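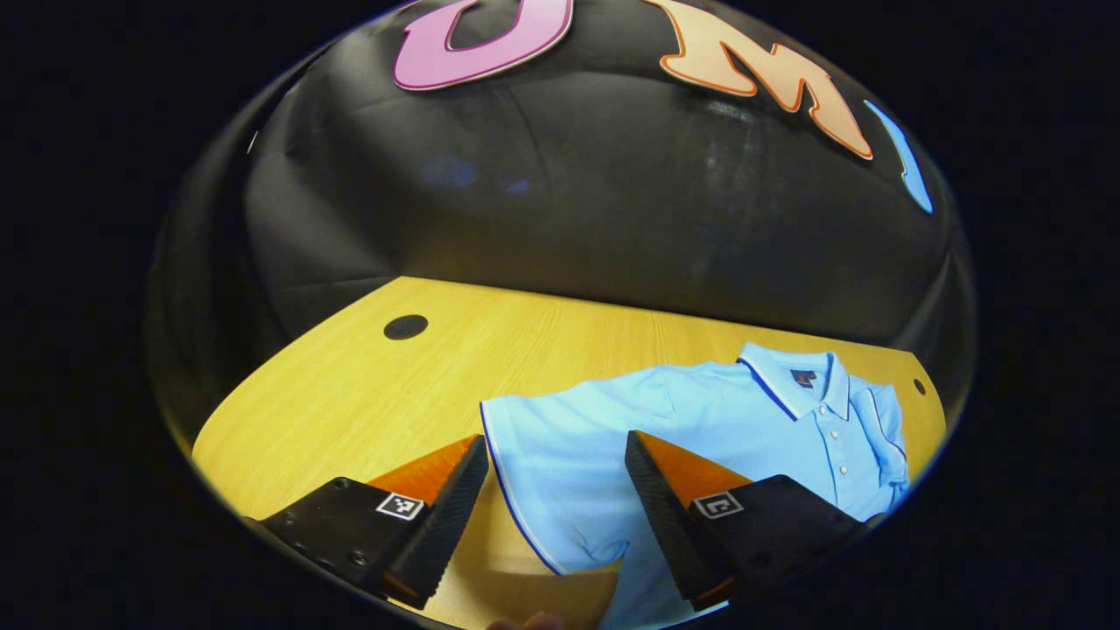

Last updated: Dec 5, 2018

The letter from the office came home in the first week of September and said that from now on we would all be "smart casual, with a collar". I have worked for the same firm for long enough to have seen off three logos and a mission statement, and I thought I was beyond being hurt by a letter. But I own, or owned, 27 T-shirts and a single collar, and the collar was on a thing I wear to funerals.

So this is a post about buying clothes as a grown man who doesn't like it, and about what I've learned since, most of it too late to be of use.

My first stop was Tedutlow, which for those who don't live round here is a retail park pretending to be a village. It has a clock tower with no bell in it and a duck pond with a sign about the ducks. I went on a Saturday, which was stupid. The menswear place there is called Silness, and it sorts its stock by mood. I'm not making this up. There is a wall called Weekend and a wall called Focus, and the trousers are in a corner called Roam. I asked a young man where I might find a plain shirt with a collar and he asked what I wanted the shirt to say. I said I'd rather it kept quiet. He took me to Focus.

Shirts in Silness come in slim, extra slim, and something called Heritage, which is the one cut for people who have eaten lunch. I tried the slim first out of vanity. The changing room had a curtain that stopped well short of the wall on both sides, so you could pick which half of the shop you wished to be seen by. I got both arms in and then had to think hard about how to get them out. There was a spell when I was bent double with my head inside it, breathing through the weave, and a voice outside asked how we were getting on. We were getting on badly.

I bought nothing and had a sausage roll by the pond.

Round two was online. I can't recommend it, but at least you can fail sitting down. Every site now wants your height, your weight, your age and the shape of your stomach, chosen from a row of little drawings. The drawings go from flat to gently rounded and then they stop, as if past that point the firm would rather not know. Then it tells you your size with great confidence. I did this on 5 sites and was a small, a medium, a large, a "regular 2" and, on the last, sorry, we have nothing for you at the moment.

The large turned up first and could have slept four. The medium fitted in every way except that the sleeves had been set for somebody who spends his life with his arms straight out in front of him, like a sleepwalker. I sent them both back. Sending things back is now a hobby of mine. You print a label, you can't print a label, you go to the newsagent who can print a label, and you stand in a queue of other people all holding soft grey bags and not meeting each other's eyes.

By now it was three weeks in and I had been going to work in the funeral shirt every single day. People had started asking me quietly if everything was all right at home.

What saved me was Plornance, the shop on the hill by the old bus station, which I had walked past for years thinking it sold school uniform. It does sell school uniform. It also has a rail along the back for fathers who have been brought in to pay and have a weak moment. Nothing on it has a mood. The sizes are in inches. The woman behind the till looked at me for as long as it takes to look at a parking meter and said a number, and the number was right, and I could have wept.

I came away with two polo shirts and a proper one with long sleeves, and the whole thing had taken less time than parking at Tedutlow.

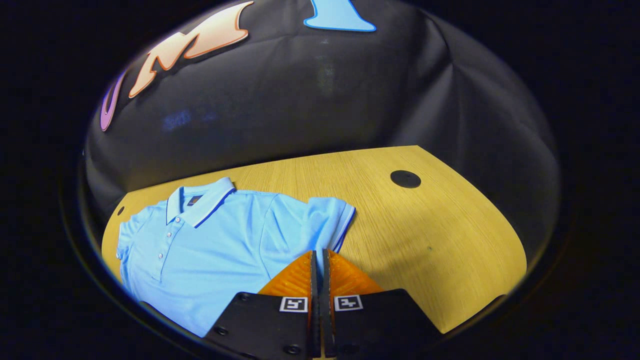 Pale blue, navy on the collar. Smart casual, I am told.

Now for what I've found out about collars, having never had to think about one before.

A polo collar is a liar. It sits well in the shop and it sits well the first time you wear it, and from then on it has plans. One wing goes up and one goes down. Or it curls under at the tips so that you look like a stale sandwich. I've read that you should iron it from the points towards the middle, and that you should dry it flat, and that you should button it right up to the neck before it goes in the wash. I do the buttons. I do the drying flat as well, when there is anything flat in the house with nothing on it. I don't iron it from the points inwards, as I've a life to lead, and I can tell the difference, and so I suspect can everyone at work.

The other thing is folding. I used to fold T-shirts by holding them near a drawer and hoping. You can't do that with a collar. There's a method, and I've watched a good many films about the method, and they all begin by laying the thing face down and smoothing it out with both hands like somebody icing a cake. Then the sides come in, then the sleeves go back on themselves, then you bring the bottom up to the top and turn it over, and there on the screen is a tidy little parcel with its collar looking out at you. Mine has one sleeve hanging out as if asking to leave the room. It goes in the drawer like that. The drawer shuts.

Then there's the wash. My machine is a Sembiring, bought from the man who had the flat before me, and it has up to 200 programmes if you count every mix of the two dials, of which I've used one for as long as I've had it. The one I use is called Daily and it is hot enough to poach an egg. It turned out the long-sleeved shirt had views on this. It is now a very good shirt for a boy of nine. The polos I wash on a setting with a picture of a feather, on their own, feeling a fool, and so far they've kept their shape better than I have.

I had meant to end with a list of tips but I've looked back through this and I'm not sure there are any. Don't go on a Saturday. Don't tell a website about your stomach. Find the shop that sells blazers to eleven-year-olds and go and stand at the back of it. If they offer to sew a name in, say no the first time, though I've begun to wonder about that, as there are now quite a lot of men at our place in very much the same pale blue and only one row of coat hooks.

The office has since sent round another letter, by the way. Fridays are to be "relaxed", starting in the new year. There's a page and a half on what relaxed means and T-shirts are not in it. I've asked whether a jumper counts if there's a collar under it that can't be seen but could be shown on request. I'm told they'll get back to me.

The funeral shirt has gone to be cleaned. It'd had a long autumn.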